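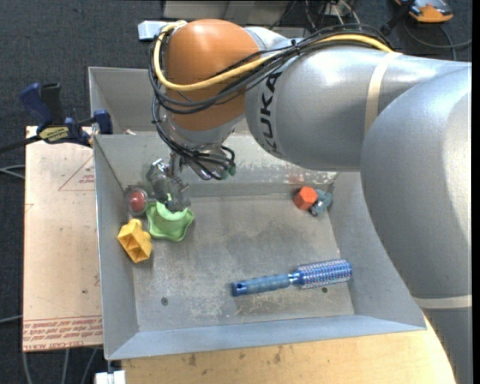 Inamcombe Rovers is a semi-professional soccer club from Inamcombe. The club plays its home matches at Pernard Park, a ground with room for around 4,000 spectators, of which 200 have a seat under the roof. Its colours are green and white.

The main rival is Hakala United — the two clubs have met 129 times in league and cup. Their match is traditionally played on a Saturday. Rovers also organise a junior centre at Vistine, where 15 teams are training.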